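Consuelo and Milagros Are Not Speaking and I Need to Talk About It

Last updated: 6 October 2020

OK so who else stayed up for the Standeta finale?? I had a whole plan to be in bed by ten and instead I was on the couch with a blanket over my head, yelling at Milagros Rivas through the TV.
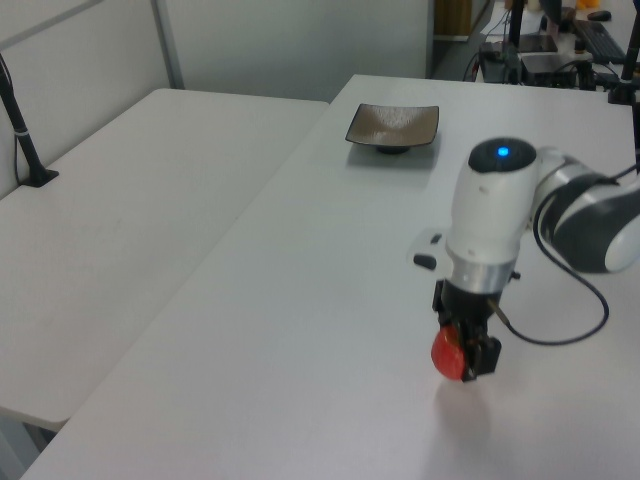
Let me back up for anyone who skipped a few weeks. Consuelo Gallardo and Milagros were the tightest pair in that house back in April, when the season started. They shared a closet! They had a handshake! Then came the dinner at Rilcombe, where Amado Buenaventura let it slip that Milagros had been telling people Consuelo only got the beach house because her ex felt sorry for her. You could hear forks going down all over that table.

I kept waiting for them to make up, and last night was supposed to be it. Yanti Latuheru (love her, protect her) set up the lunch and everything. It lasted maybe four minutes before Consuelo said, "You don't get to cry first," and walked out with her purse open and her sunglasses on top of her head. I rewound it. Twice. Then I made my husband watch it, and he asked which one was Consuelo, so that's where we are as a couple.

My take, and I know some of you will be mad -- Milagros was wrong, but Amado is the one who should be sweating. He has carried gossip from one end of that house to the other for 6 seasons and somehow he's always "just worried about his friends." Sure, Amado. He was sitting right there at the lunch eating bread!

I put up a poll on Sunday asking whose side you were on, and 1,274 of you voted, which is wild for this little blog. Milagros got 657, so she's ahead by a hair. I did not see that coming. The comments were all Team Consuelo, so I guess the Milagros people are the quiet type.

The reunion is two parts, and the preview has Consuelo holding a stack of printed texts. Printed! She must have gone through a whole ink cartridge. Yanti is in the middle seat between them, looking like she'd pay money to be anywhere else.

I'll do a recap of part one as soon as it airs, probably in my pajamas again. If you think Consuelo is coming back next season, tell me why, because I've gone back and forth all morning and right now I'm leaning no -- she had that look when she got in the car.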